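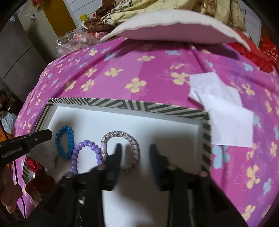

Startseite | Verein | Mannschaften | Termine | Newsletter | Kontakt

Sommerpause? Von wegen!
Sonntag, 23. Juni 2024

So, ihr Lieben, die Saison ist durch, und ich sitze immer noch ein bisschen heiser am Rechner. Das letzte Heimspiel gegen Vurnotthorpe war ja wirklich nichts für schwache Nerven. Zur Pause liegen wir hinten, der Platz ist seifig, und ich war schon auf dem Weg zum Bratwurststand, als hinter mir der Ausgleich fiel (ich hab ihn also nur gehört, danke auch). Das 2:1 kurz vor Schluss habe ich dann aber gesehen, und zwar mit Senf auf der Jacke!

Am Ende steht Platz fünf, mit 19 Spielern im Kader, von denen zum Schluss gefühlt die Hälfte an irgendwas laboriert hat. Im Winter hätte ich das sofort unterschrieben. Auswärts müssen wir trotzdem mal reden: Die Niederlage bei Clustgate ärgert mich bis heute, da haben wir eine Stunde lang den besseren Fußball gespielt und uns dann zwei Konter eingefangen, bei denen die halbe Abwehr noch vorne beim Eckball stand.

Wie es weitergeht: Trainingsauftakt der Ersten ist am 17. Juli, die zweite Mannschaft steigt ein paar Tage später ein. Im August kommt Clustgate zum Testspiel zu uns, da können wir das also gleich geraderücken. Die Anstoßzeit steht noch nicht fest, ich schreibe sie in den nächsten Newsletter. Unsere U15 fährt vorher noch zum Turnier nach Vurnotthorpe, im Bus sind noch Plätze für Eltern frei, meldet euch einfach per Mail.

Die neuen Trikots sind auch bestellt! Kocabaş bleibt uns auf der Brust erhalten, was mich sehr freut, und die Farbe bleibt Blau (es gab da kurz eine Diskussion über Orange, lassen wir das). Dauerkarten gibt es wieder über den Clonum-Shop, wer seinen alten Platz auf der Tribüne behalten will, sollte sich bis Ende Juli rühren. Danach gehen die Plätze in den freien Verkauf.

Und noch eine Zahl für die Statistikfreunde: 1414 Zuschauer über die ganze Saison, das hatten wir seit dem Aufstieg nicht mehr. Beim Derby war's so voll, dass der Kaffee schon vor der Halbzeit alle war. Für nächste Saison ist eine zweite Maschine da.

Bis bald am Platz!

Artikel drucken | Per E-Mail versenden

Kommentare (3)

nordkurve22: Platz fünf ist super, aber bitte endlich mal Ecken üben. Vorne wie hinten.

Blockflöte: Gibt es die Trikots auch wieder in Kindergrößen? Letztes Jahr war bei 140 Schluss.

Grätsche: Orange wäre schön gewesen :-(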